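31 December 2024. Kirndale, upstairs bench. Notes by me, Kumiko's additions marked KN.

Last entry of the year so trying to get down where we are with the tea job before everyone forgets. Half of this is about the arm and half about the people, and I've given up keeping them in separate books.

## Where it stands

Two arms on the white table, pouring station. Job is the same as in October: take the pot by the handle, tip, fill the cup, put the pot back down, let go. Nimcombe want it for the visitor room and the tasting counter, both. Kawaguchi wrote the routine, I've been doing grip and cables, Kumiko Nishimura is the only one of us who has poured tea for a living so she decides what counts as a pour.

Still no hot water on this bench. Cold only until the splash guard is signed off. Have written it on the tape by the switch, please leave the tape.

## Handle

Loop handle is the whole problem. It's thin, it's high, and the weight hangs well below it, so pot swings if you catch it in the wrong place. Things tried:

- top of the loop, dead centre. Swings fore and aft. Hard to tip, the pot wants to hang level.
- spout side. Too close to the lid, finger fouls the knob on the way in.
- far end, away from the spout, low down near the body. Best so far. Pot tips with the wrist and doesnt lag behind it.

Going with the far end. Itsuki wants to try top-of-loop again with slower wrist, fine, but not on my settings file. Copy it first.

Pads: ribbed ones are staying. The smooth ones slid on the handle as soon as there was any water in the pot. 

Lid. Lid is loose on this pot, always has been. With a person pouring you put a finger on the knob without thinking. KN: *not a finger, a folded cloth, and you do think about it the first hundred times.* Second arm could do it. Then it's two arms for one cup and Nimcombe will ask why. Parking it. Tilt limit in the routine for now.

Fill: 200 ml in the pot for every trial, measured, so that we stop arguing over whether a short cup was the arm or the jug. Stop pour by angle and time, no scale under the cup yet. Scale is on order from Halell, came back as "in the new year".

## The people end

Went over to Nimcombe's with Kumiko before the break, sat in the back with the counter staff. Writing this down properly as I think we got it wrong in the proposal.

Proposal says the arm "frees staff from repetitive pouring". Read that bit out. Silence. Then the woman who runs the counter said pouring is when she talks to people. She's got the pot in her hand, they're watching the pot, they ask her what it is, she tells them, they buy a tin. Take the pot off her and she's standing next to a machine explaining the machine. 

What they'd hand over tomorrow: the morning set-up, 20 cups in a row for the buyers' tasting, same amount in each, same time steeped. Wrists hurt, cast pots are heavy, and people get it uneven by the end of the row and get told off for it. Two of them wear supports. That never came up in any of the emails, the emails were all with the office.

So my view now is the arm does the row and stays away from the counter. Itsuki doesn't agree, he thinks the counter is what's being paid for. He's right that it's what's being paid for.

Other things they asked, none of which I could answer on the spot:

- who resets it when it stops halfway? Whoever's nearest, or someone trained? And is that person paid more
- if a cup is short is that down to them
- can they stop it without ringing us (yes. red button. But they'd been told in an earlier meeting to ring first!! need to undo that)
- does the set-up person lose the early hour. They start early for the set-up and get the early rate. If the arm does it there's no early start. This is the real one. It's money out of somebodys pocket and we hadn't noticed.

KN: *I used to do that shift elsewhere. You learn the teas in that hour, it's quiet and you taste everything. If the new ones come in after it's poured they'll never learn. Suggest the set-up person stays, arm does the lifting, they do the tasting and write the card.*

Like this a lot. It keeps the hour, and someone is there if it goes wrong, which we need anyway. Will put it in the revised proposal and see what the office does with it. They may well say it kills the saving. It does cut it, I've done the sum, it's on the back of the cable sheet.

## Bench changes for us

Noting as well that our own day has changed. In October I was at this table with a spanner all morning. Now I mostly watch and write numbers down, and by the afternoon I'm bad at watching. Missed a cable catching twice, Itsuki spotted it from the other side of the room. Suggest we swap over at lunch, whoever watched does hands-on after. Kumiko says the counter staff already do this with the till.

Cables want re-dressing at both wrists. They hang in loops and one day one will go over a cup. My job, first thing back.

## Pictures

Bench from the wrist (no pot in that one), then plain pot and one cup from the side.
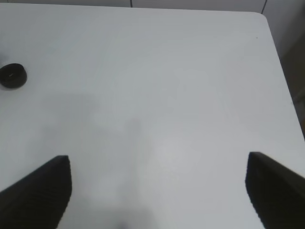
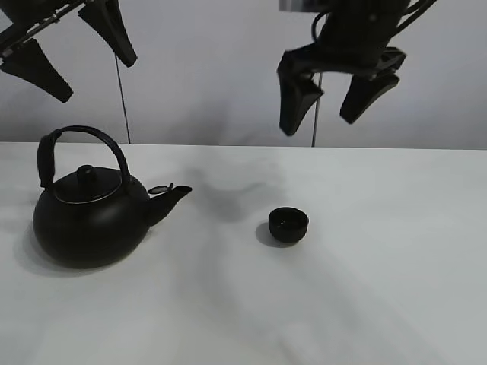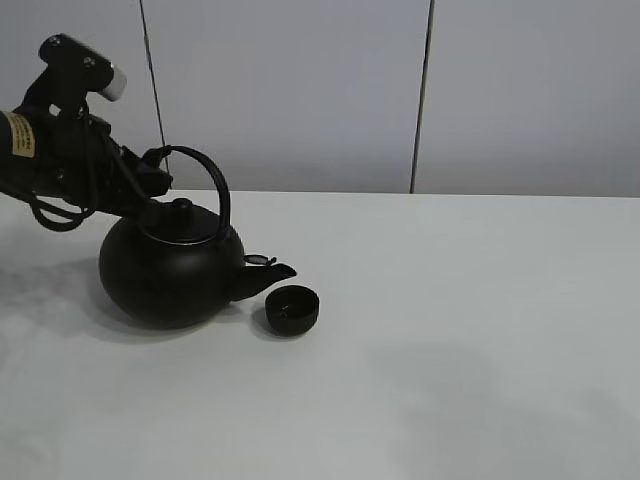 ## To do, January

1. Cables, both arms (me).
2. Undo the "ring first" instruction. In writing, to the counter staff directly and not only the office (Kumiko).
3. Row of cups. We've only ever done one. Needs a jig or at least marks on the table, and the tilt limit will have to change as the pot empties (Itsuki, me for the marks).
4. Slow-wrist test on a COPY of the settings (Itsuki).
5. Chase Halell for the scale. Invoice ref ends 930, they'll ask.
6. Splash guard. Who has the drawing? I thought I did.
7. Revised proposal with KN's early hour version. Send to the three of us before it goes anywhere near Nimcombe's office.
8. Ask if the counter lead would come here for a morning and use the bench herself. She said she'd want paying for it, fair enough, so find out which budget.

Air off at the wall, both arms parked, pot emptied and dried (it rusts inside the spout if you leave it). Key is in the usual drawer.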